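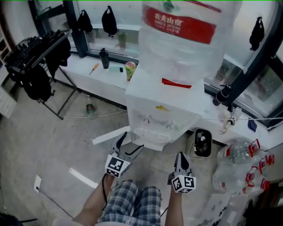
Yung-ching Chuang would sooner have a gripper that is slightly wrong in a way you can predict than one that is right most of the time. That was the first thing said when we sat down in Borkthorpe, and most of the conversation came back to it.

The workshop has been comparing two designs of hand-held gripper, known there as the Paltdale and the Tumgate after the places where each was first put together. Both have two fingers, and both are worn or held by a person who does ordinary jobs with them while the movements are recorded. The Paltdale has the softer fingers. The Tumgate is stiffer and closes faster.

"People ask which is stronger and I don't find that very useful," Chuang said. "Nearly everything in a room can be picked up with not much force. The question is whether you can let go of it again cleanly."

Taps and doors have been the hardest part. A water dispenser asks for a small push in one place and a pull in another, and the person holding the grippers has to do both without turning the marker blocks away from the cameras.

"You bend your wrist the way you would with your own hand, and the block goes out of view," Chuang said. "After a day or two you stop doing it. Then you go home and open the fridge like that as well."

The comparison ran to 800 recordings, of which 794 could be used. The other six were lost to a loose cable on the left-hand unit. Chuang has since changed the connector and moved the cable higher up the arm - it still catches on things, but less often.

Weight came up several times. The first Paltdale was heavy enough that people rested their elbows on their knees after eight minutes, and the recordings show it. Chuang took metal out of the handle in January and says the difference is easy to see in the data.

Has one of them won? Chuang would not go that far. The Tumgate is better on small, hard objects such as caps. The Paltdale copes with bags and wrappers, where the stiff fingers tend to slide off. A third version, called the Ng, will put the soft fingertips on the faster mechanism.

"I expect it will be worse than both to begin with," Chuang said. "The springs were chosen for a different finger, so we'll have to start again on those."

The Ng parts are on order, apart from the springs.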